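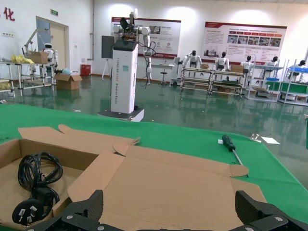 Korkor Opoku

August, Sunday, late shift
Filed under: Bench Notes / Cell Rules / Cable Task

Writing this up before I forget. Bench rules for the cable job, second go. First version was on a sticky note and Elias says a sticky note doesn't count as a procedure. Fair.

Where we are: 2473 episodes logged in Plirker, target is 4000 for the Dosbridge handover. Of those, 1013 have no bench check entered against them. Probably fine, can't prove it. So from tomorrow no check, no episode. Start button stays locked in Plirker until someone types initials. Sebastião is doing the lock tonight (he says an hour, so two).

Main worry is loose stuff on the table. Screwdriver again, lying on the green beside the boxes. It's out of the way of the cables until the arm swings wide on a bad grasp and then it isn't. Same goes for brackets and bits of card. Rule: if it's not in the task sheet it's not on the bench. Tool goes back to the rack BEFORE the arm is enabled, not "after this one".

Boxes

- Flaps folded out and flat wherever they'll go flat. Standing lid goes at the back, away from the arms. Never at the front.
- One box one job. Don't swap source and target half way through a batch, it makes the labels useless.
- Cable in the target box is coiled, plug prongs inside the wall. A plug hanging over the edge catches on a finger.
- Don't top up the source box while the arms are live. Pause, hands in, hands out, say "clear" out loud, resume.
- Box gone soft at the corners = bin it. We have plenty.
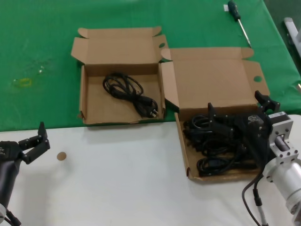

Arms and their own cables

Bit I keep leaving out. The arm cables are black, the task cables are black, and one day someone will set up so a gripper grabs its own lead. Check slack at both arms with the arm at full stretch, not parked. Filippos wants coloured sleeving on the arm leads, I'm for it, need to ask what it does to the vision side first. Not changing anything mid batch.

Only one arm over a box at a time. The other holds at its side, fingers open. Tatent can enforce this as a keep-out but it's set per script, so check it's on and don't assume.

Standing distance: tape line on the floor at 900 mm from the table edge. Behind it when enabled. Yes also if you're "only looking". E-stop holder doesn't hold anything else, incl. phone, incl. tea.

Stop and write it down if:

- anything touches the bench top harder than a tap
- a cable pulls tight between the gripper and the pile (tangles do this, don't let it fight)
- box slides more than a hand's width
- you moved something and can't remember what

Near misses go in the same log as the failures. Small ones too. I'd sooner read forty boring lines than have a gap.

To do

- laminate this once Elias has been at it
- ask Magalhães re spare finger pads, third time of asking
- second E-stop on the far side of the table, still only one
- decide about the unchecked episodes. My vote is keep them but tag them seperately
- tape line, other bench

Comments

Mirela Fagundes: Tag and keep, agreed. Dosbridge will ask anyway. Can we have the tag as its own field please and not in free text.

Sebastião Prado: Lock is in. It took three hours. Initials have to be two letters or more, so whoever was typing "x" can stop.

Elias Matar: "Harder than a tap" needs a number or it'll be argued over every shift. Use the wrist force reading, I'll suggest a value.

Filippos Dimitriou: Sleeving sample ordered, orange. Will try it on the left arm only, between batches.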